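醸造所だより　マテント農園

2022年5月26日（木）

樽貯蔵庫の湿度管理について

昨年12月に、フレンダトルム区画の赤を貯蔵する地下庫の加湿設備を更新した。従来は床への散水で対応していたが、庫内の上段と下段で湿度差が大きく、上段の樽ほど目減りが早い傾向があった。更新後は微細噴霧式に切り替え、吹出口を通路側の天井に移している。

対象は225リットル樽196本。補酒は28日間隔で行い、1樽ごとの補酒量を台帳に記録する。上段の補酒量は更新前より減り、下段はほぼ変わらない。ただし冬から春にかけての記録であり、庫温の上がる夏季の値が出るまで評価は保留とする。

庫温の設定は13℃で据え置いた。湿度を上げると樽の外面と栓の周囲にカビが出やすくなるため、補酒のたびに栓まわりを拭き取り、遊離亜硫酸を測定している。これまでのところ、揮発酸の上昇は認められない。

醸造責任者のガンガダラン・トーマスによれば、目減りの減少はアルコール度数にも影響する。庫内が乾燥していれば水分が先に抜け、湿潤であればアルコールの蒸散が相対的に多くなる。このため度数の測定を補酒2回につき1回に増やした。

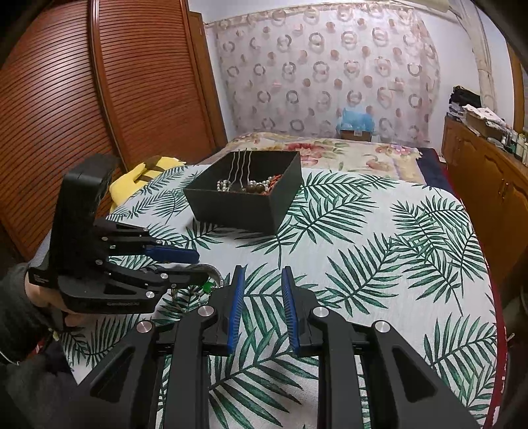 読了時間：2分

樽材の内訳も一部変更した。新樽はトロテル社の中程度の焼きを8本に限り、残りは2年目以降の樽を使用する。フレンダトルム区画の果実は酸が高く、新樽の比率を上げると後口に渋みが残るためである。

セオ区画の白は本庫の対象外で、従来どおりステンレスタンクで澱とともに熟成中。瓶詰めの日程は、澱引き後の濁度を確認してから取引先各位に通知する。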